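Week 6 notes: pretend food, sorting and the table

Hi everybody, these are the notes I promised, typed up from my own scribbles, so forgive the jumps. We're still on setting out play materials for three- and four-year-olds, and this week it was toy food. If you missed the session, read these and then get Rattana Nuchit's handout on snack-time talk, which goes with them.

I like to start with two containers, one full and one empty. A bowl of toy cakes and a basket with nothing in it is an invitation all by itself. Children see the gap and want to fill it! You don't have to say "put the cake in the basket" — wait a minute or two first and watch what they do.

Put a cloth down too, a plain one. I don't iron mine. Wrinkles don't bother anyone under five, and a single color makes the pieces easy to find.

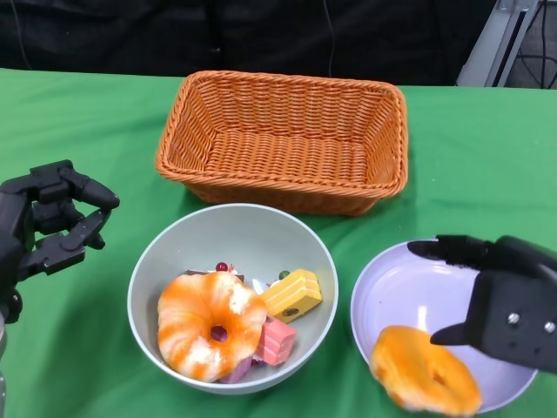
Now, the talk that goes along with it. Thitima Chareonsuk asked in class whether we should name every piece as it moves, and my answer was no, please don't. Pick one or two words for the session. With cakes I usually go for "slice" and "stripe," and with a donut you get "hole" for free (they will look through it, they will wear it, let them). Pieces piled on top of each other are good for "under" and "behind," which are harder words than we tend to think.

Some things to try once the first rush is over:

Ask for something by how it looks and leave the name out. "Can you find me one with pink in it?"
Move one piece yourself, slowly, and say nothing.
Swap the containers, so the basket is the full one.

On baskets — woven ones with a low, wide shape are my favorite because small hands can get in from any side. Check the rim for loose ends before you put one out.

For next time, bring one container from home and be ready to tell us which pretend foods you'd put in it. Reading is chapter 6, up to page 39.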